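July 25, 2026
By the Stadstead Notebook desk

The owner of the bathtub would like it known that she did measure the door. "I measured it twice," she says. "I just never measured the stairs."

The freestanding tub, white at the rim and dark green outside, was meant for her apartment upstairs. In February it got as far as the ground-floor office she shares in Stadstead, and it has stood against the brick wall ever since. Moving it the last 15 steps, she was told, would mean taking out a banister.
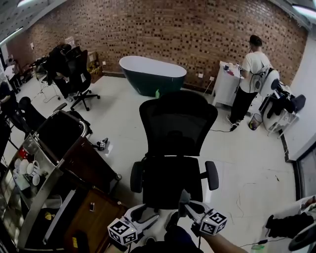

"People stop seeing it," she says. "New people ask once, and then they go and find a chair." She has had one offer, from a man in Werkell who wanted it for his goats and would pay $100 if she delivered.

She turned him down - partly pride, partly the delivery. Her officemates have been patient, though one asked whether the tub pays rent.

And has she ever sat in it? "With a sandwich," she says. "It's very comfortable. The banister man comes next month."

We use cookies to improve your visit. Accept | Manage settings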